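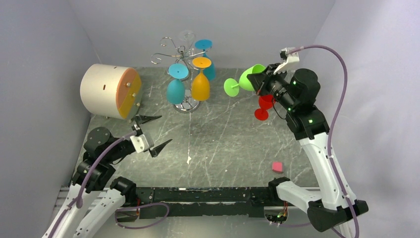
Mumier is a two-armed tabletop robot kit for small workshops, community colleges and anybody with a sturdy bench and some patience, and we're looking for people to come in and try to teach it things before we call the second version finished. You'd be working with the pair of arms yourself. The job we keep coming back to is glassware, with colored goblets that hang upside down from a curly chrome rack, and a tilted lime-green goblet in the right gripper is a pretty fair idea of what your afternoon will look like. It's a great test! Stems are thin, bowls are wide, the wire hooks get in each other's way, and the arm has to come in at an angle that feels odd to most people the first time they guide it.

We are Stonix, a small hardware shop on the second floor of the old Chávez building in Iltadgate. We had our first round of testers in September and learned so much from them that we rewrote the setup guide from page one (thank you, all of you, especially whoever wrote "which left?" in the margin four times). The second round opens in November 2019 and we'd love to have you.

What you'd be doing

Each tester comes in for four sessions of two hours. In the first one you unpack the guide, learn the controls and move the arms around with nothing at stake. After that you get a short list of jobs and work through them at your own speed, talking out loud if you can stand it. Ritu Tomar will sit nearby and take notes. She won't help unless you ask, so please ask. 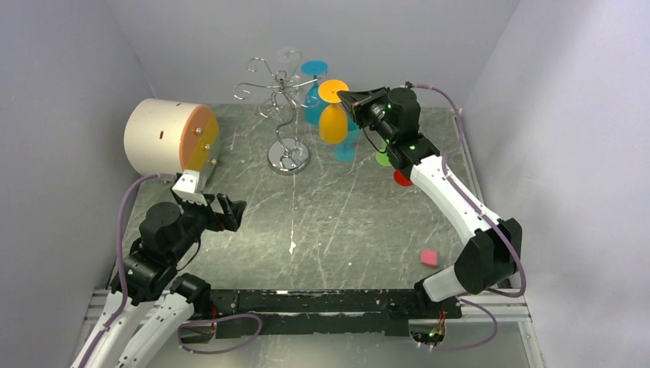
In the last session you pick a job of your own and try to set it up from the guide alone. Bring something from home if you like, as long as it fits on the bench and you won't be heartbroken if it gets dropped. Last round we had yarn, a chess set and a bag of walnuts, and the walnuts were a riot.

Who we'd like to hear from

People who have never touched a robot, first of all. Shop teachers, lab techs, bakers, retirees, students over 18. Left-handed people, please, we had only one last time. You should be comfortable reading a printed guide in English and sitting or standing at a bench for two hours with a break in the middle. If you've built arms yourself you're still welcome, but we have just two places for experienced folks.

Pay and practical stuff

You'll get $286 for the four sessions, paid by check after the last one. If you have to stop early we pay for the sessions you did. Evening and Saturday slots are available. There's an elevator, and bike parking in back.

To apply, write to Milagros Ospina at Stonix, Room 2867, Chávez Building, Iltadgate, or drop a note at the front desk. Tell us what you do all day, which hours suit you, and one chore you'd happily hand over to a pair of arms. Wilmer Espinoza reads every note and will call you back either way.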